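Toys back in the box, again

Quick one today because I have to be out the door by 4 and the kitchen table still isn't clear.

So the toy box. I started this in January with big plans, you may remember, there was going to be a system. Small stuff in one place, soft stuff in another, labels. The labels lasted 2 weeks. Then everything migrated back to the table and I was eating breakfast next to a rabbit again.

New rule is just: one box. If it fits in the orange box it stays. If it doesn't fit, we talk. Got the box from Enwood last fall, meant for the hallway, way too orange for the hallway (Kaja said so the minute she saw it and she was right). But it's wide and it's open and I can throw things in from across the kitchen. Good enough.

Did the first round this morning before coffee. Flat boxes along the left side so they don't slide under everything else. Then plush. Plush goes in last because it squashes, and also because I kept getting it out again to look at it. Some of these I forgot we even had.
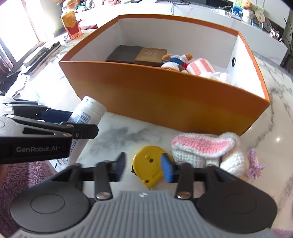 Milagros Lozano

Stopped partway, obviously. The tape measure was for the shelf, I wanted to know if the box would go underneath the window and then I got distracted and put it down and there it still was by lunch. Yellow thing, always in the wrong room. It really belongs in the drawer with the screwdrivers but I'm starting to think it just lives on the table now.

The white crochet one is my favorite and I'm not ready to put it in with the rest. That ear! All that chunky white edging with the pink inside. I tried to make something like it once, with the Paju yarn, the thick kind, and got as far as one ear and half of a head. Gertraud says I pull too tight. Probably. The half head is in a bag someplace, don't ask.

The fluffy white one is a problem too. Picks up every crumb in the house. I want to wash it before it goes away for good but the last time I washed a plush it came out of the dryer looking like a different animal, so if anybody has a method please leave a comment. Cold water? Pillowcase? My sister says pillowcase.

Things I still have to do — find a lid or at least a cloth to go over the top, decide about the puffy pink striped one (keep, I think), move the whole thing off the table so we can eat dinner like people. The marble look shows every bit of lint by the way. Pretty table, would not buy it again. Wipe it down, turn around, fuzz.

Also I owe Osaze a bag of the duplicates for his niece and I have been saying "this week" for a month. Osaze if you're reading, this week. Probaly.

Shelf turned out 2 inches too low for the box so that's that plan gone. Will try next to the couch tonight and report back. Ok, shoes, keys, going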